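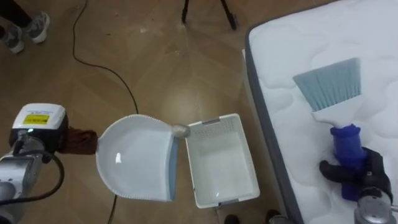
Pá escorrega da garra na hora de despejar (bimanual, tarefa de varrer)

vulov_braga
27 Fev 2021
Boas a todos. Ando há semanas às voltas com isto e já não sei para onde me virar. Tarefa: o braço esquerdo segura a pá, o direito a escova, e no fim despeja-se tudo no cesto branco que está no chão. Varrer vai bem, até me surpreende! O problema é o despejo: quando o pulso esquerdo roda, o cabo gira dentro da garra e a pá fica de lado. Em 100 tentativas falhei umas 45, e ontem a garra largou mesmo a pá, que foi parar ao pé de um colega. Enrolei um pano castanho no cabo e melhorou um bocadinho, mas não resolveu. Alguém já passou por isto?

Madero
O pano é capaz de ser metade do teu problema. O tecido cede, a garra acha que fechou e o cabo continua a rodar lá dentro. Tira isso e mete fita de borracha, daquela das raquetes.

tako77
Discordo do Madero. Tive um cabo de plástico liso e sem nada era bem pior. Eu olhava primeiro para o limite de corrente da garra. Em que valor o tens?

vulov_braga
Está a 2 A, veio assim e nunca mexi. E o log diz sempre "preensão ok", mesmo com a pá a descair, o que me deixa doido. Sem pano falhava mais, isso garanto.

Dela Ametepe
Desculpem meter-me, mas estão todos a falar da fita e ele escreveu que a pá foi parar ao pé de uma pessoa. Na foto vejo uns ténis no parquet e ainda umas biqueiras escuras entre o cesto e o colchão. Com os dois braços a trabalhar! Antes de mexer na corrente, eu marcava uma zona no chão e ninguém lá punha os pés. E aquele cabo preto fininho que atravessa o chão também não me agrada nada, passa mesmo por trás da pá.

tako77
Ó Dela, é uma pá do lixo, não é uma serra...

Dela Ametepe
A pá não é uma serra, mas o braço é de metal. Em maio apanhei com um cotovelo destes na canela, a velocidade reduzida, e andei duas semanas a coxear. Faz o que quiseres na tua oficina.

Madero
Nisso a Dela tem razão. Voltando à garra: regista a posição dos dedos durante a rotação do pulso. Na minha, fechada a sério, o encoder lê 3.245. Se passar abaixo de 3.000 é porque o pano está a ser esmagado e o "ok" não vale nada.

vulov_braga
Fui ver os logs e bate certo! Começa perto do teu valor e vai caindo enquanto o pulso roda, até abaixo dos 3.000. Vou experimentar a borracha por baixo e o pano por cima (tako, assim ficam os dois contentes). Dela, já pus fita amarela no chão e o cabo vai passar para junto da parede. O botão de paragem também estava longe demais, confesso.

Dela Ametepe
Obrigada. Põe-no ao alcance de quem estiver mais perto dos braços.

quansah_r
Tenho o mesmo sintoma com uma espátula. Vulov, quando testares a borracha diz em que corrente ficaste, por favor.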